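The town library in Grostovdale will change its opening hours at the start of June. The new hours follow a reader survey held over the winter, which drew 820 replies on paper and online.

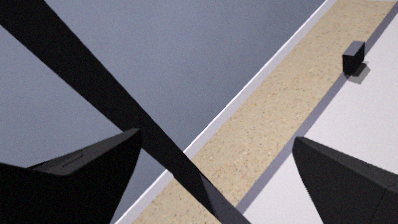
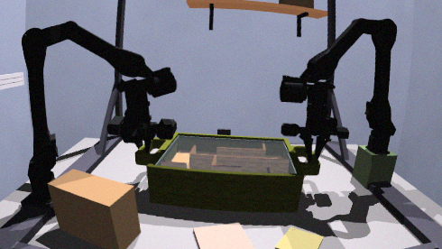

*Images: Levente Bognár*

From June the library will open at 8 a.m. on weekdays, an hour earlier than now, and stay open until 7 p.m. on four of the five evenings. Friday closing moves up to 4 p.m. Saturday hours stay as they are, 9 a.m. to 1 p.m. The building remains closed on Sundays.

Head librarian Réka Virág said the early opening was the most common request in the survey, mainly from parents on the school run and from people who catch the Trurik bus. "We had readers standing on the steps at twenty to nine most mornings," she said. "The late Friday was the quietest time of our week, so that is where the hours came from."

The Mansour Street branch is not affected. It will keep its present hours until the lease is renewed.

**Loans and fines**

The loan period for books goes from three weeks to 4 weeks. Magazines and films stay at one week. Items can be renewed twice, at the desk, by phone or through the online catalog, unless another reader has asked for them.

Fines on children's books end in June. Fines already on a child's card will be cleared without the family having to ask. Adult fines do not change, and lost books still have to be replaced or paid for.

**Local history room**

The local history room on the upper floor opens again after work on the windows. Boglárka Lakatos has finished the list of the parish and school records, and it now runs to 3921 entries. A printed copy is kept at the desk upstairs. The map drawers are still being sorted, so anyone who wants to see a map should call a day ahead.

Győző Orbán has given the library over 200 postcards of the town and the river, most of them from before the bridge was moved. They will be put in albums by street. Several show houses the library has not been able to place, and copies of those will hang by the stairs with a notebook next to them for suggestions.

**Reading groups**

The evening reading group moves to Tuesdays at 5:30 p.m. in the small meeting room. Safta Lungu will lead it through the summer. The first book is a collection of short stories, and copies are set aside at the front desk under the group's name.

The large-print shelf has moved to the ground floor, next to the newspapers. The book drop by the Erka Lane entrance has a new lid and can be used at any hour.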